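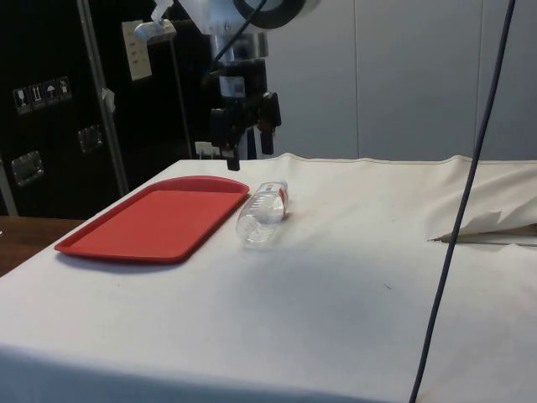

One reply to the June survey put it this way: people will drink more water at lunch if they do not have to ask for it. Begin with that remark and let the audience consider it before moving to the agenda.

Speaker notes: Drinking Water in Public Meal Programs
Skinmont Regional Health Office
November 3, 2022

Opening
Thank the hosts at the Corkville Community Center. State that the talk concerns meal sites for adults and older residents. School cafeterias follow separate rules and will not be covered. Questions may be held until the end.

Slide 2. Background
The Skinmont meal program serves up to 3,000 lunches a week. Menus are reviewed each year for salt, sugar and fiber. Drinks have received less attention. Milk and juice appear on the printed menu, but water does not, and several sites keep it behind the serving counter.
Remind the audience that thirst often weakens with age. Some guests also limit what they drink before a long bus ride home. Staff should respect that choice and should not press anyone to finish a drink.

Slide 3. What guests told us
The office received 207 completed forms. The most common request was for water to be set out before the meal begins. Other guests asked for cups that are easier to grip. A number of forms from Vomon mentioned the taste of the tap water, which the building manager has been asked to look into.
Pause here. Ask whether other sites have heard similar comments.

Slide 4. Bottles, pitchers and stations
Bottled water is simple to store and useful when a kitchen is closed, but caps can be hard to open for guests with arthritis. Pitchers work well at shared tables and need to be washed after every service. Filling stations cost more at first and depend on the plumbing of the building. The office does not require any one method. 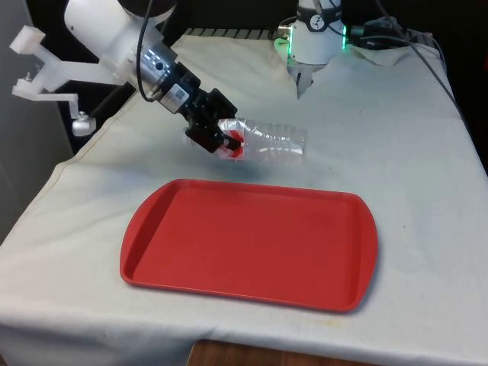

Slide 5. Clear plastic water bottle.

Keep remarks on storage short. Cases should be kept off the floor, out of direct sun and away from cleaning products. The full storage guidance is in the handout, page 4.

Slide 6. The Kabbaj trial
The Kabbaj site will place water on the tables before guests are seated for a trial period of three months. Results will be shared with all site managers. If asked about funding, explain that the trial is paid for from the existing supply budget.

Slide 7. Requests to site managers
Add water to the printed menu.
Offer help with caps at the serving line.
Send comments on the draft guidance to the Skinmont office.

Take questions. Handouts are on the table by the door; large-print copies are available at the front desk.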